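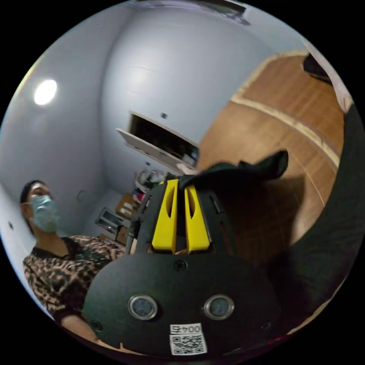

Chapter 4
Reading a Team's Run Production

4.1 Why runs are harder to explain than hits

A baseball team can collect ten hits and score once. It can also collect five hits and score six times. Anyone who has kept a scorebook for a season has seen both, often in the same week. The box score tells you what each batter did, but it does not tell you much about the order in which things happened, and order is where most runs come from.

Chapter 3 dealt with the single plate appearance: the count, the swing decision, and the ball in play. In this chapter we move up one level and look at the inning. We will use the same data as before, the game logs of the Ostov club in the Kerkeo League, covering 219 games over two seasons. Readers who skipped Chapter 3 should at least go back over the definitions of on-base percentage and slugging percentage before going on.

The Ostov logs were kept by hand by the club's scorer, Gunārs Kalniņš, who recorded the base and out situation before every plate appearance. Many scorers leave that out and work it out later. His sheets make it possible to ask a simple question: with runners in a given position and a given number of outs, how many runs did the team go on to score before the inning ended?

The answer for each situation is called its run expectancy. There are eight ways the bases can be occupied and three possible out counts, so a full table has 24 entries. Table 4.1 gives all of them for Ostov. Look first at the entries with nobody out, then at how quickly they fall after the first out.

Two cautions before you use the table. Some situations are rare. A runner on third with nobody out and the other bases empty does not come up often, and a few odd innings can push that entry up or down. The table also averages over good hitters and poor ones. A team sending up its number three hitter with the bases loaded is better off than the table says, and a team sending up its number nine hitter is worse off.
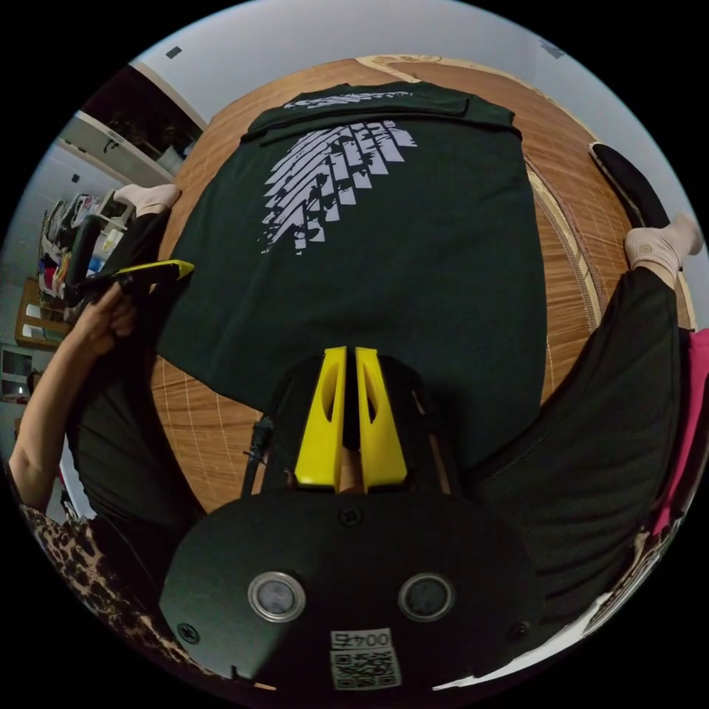
4.2 Stranded runners

Sportswriters like to count runners left on base, and a high total is usually reported as a failure. It can be. But a team has to put runners on before it can strand them, and clubs that lead a league in runners left on base are often near the top in runs scored.

In April of the second season, Ostov lost a game to Kivi by a score of 4-1 and left 13 runners on base. The manager, Algirdas Vasiliauskas, kept the same batting order for the next game. We will return to that decision in Section 4.5, after working through the numbers he had in front of him.

For now, copy the first three innings of that game from Appendix B onto a blank scoresheet. Beside each plate appearance, write the run expectancy before it and the run expectancy after it, using Table 4.1. Subtract the first number from the second and add any runs that scored on the play. Keep the sheet - you will need it for the exercises at the end of Section 4.3.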